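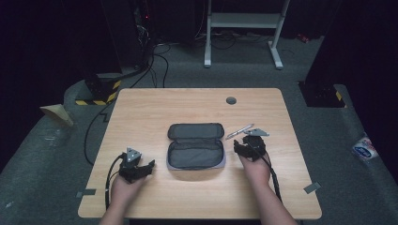

Home Stories Poems Submit About

The Ferry Clerk

Faraji Mabula sold tickets at the Dullow landing for 34 years, and in the last July he kept the window open past seven.

The boat to Trereo was late. A woman with a suitcase asked if it was still coming.

"It left the other side," he said. "The fog slows it down."

"How much is it one way?"

"Seven dollars."

She gave him a ten and didn't wait for the change. He put the three dollars in an envelope and wrote "suitcase" on the front. There was a drawer of these. One said "red hat" and one said "man with goose," and most of them were older than the paint on the wall.

When the horn sounded he walked down to the dock with the envelope. She was already at the rail.

"You forgot this," he said.

"Keep it. I'm not coming back."

"People say that."

She took it and looked at the word he had written. Then she laughed and put it in her coat.

The boat pulled out at 7:40. Faraji tied off the loose rope, went back up the hill and counted the drawer. It was short by a dollar. He took one from his own pocket, wrote down the total and turned off the light over the window.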